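Plesia Twin-Arm Kit for Home and Shared Workshops
Sold by Ledesma Workshop Supply
Item 128 — In stock

The Plesia kit is for people who want to build a two-arm robot on their own bench. You receive two arms, two black grippers, the control box and one bag of screws. The table and the computer are not included.

Assembly needs one free weekend and 3 hex keys, which are in the bag. We advise to fix the arms first and run the cables after. A second pair of hands is useful when you lift the arms to the mount.
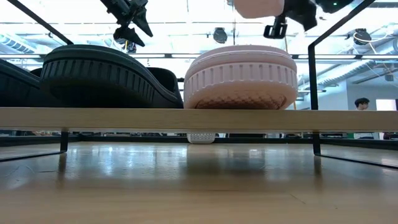 Shoes are a good first task for a new build. They are light, they do not break, and every home has some. Start with one arm and one shoe on a low shelf, at slow speed, and add the second arm when you feel sure.

Gripper fingers are changed with two screws. Spare fingers from Arkach fit also — please order the short type.

Specifications
Arms: 2
Reach of each arm: 93 cm
Weight of full kit: roughly 13 kg
Software: Ornow, free download

Delivery and returns
We send the kit in two boxes. If one box arrives before the other, please wait with the assembly. Unused kits can be returned in the original packing.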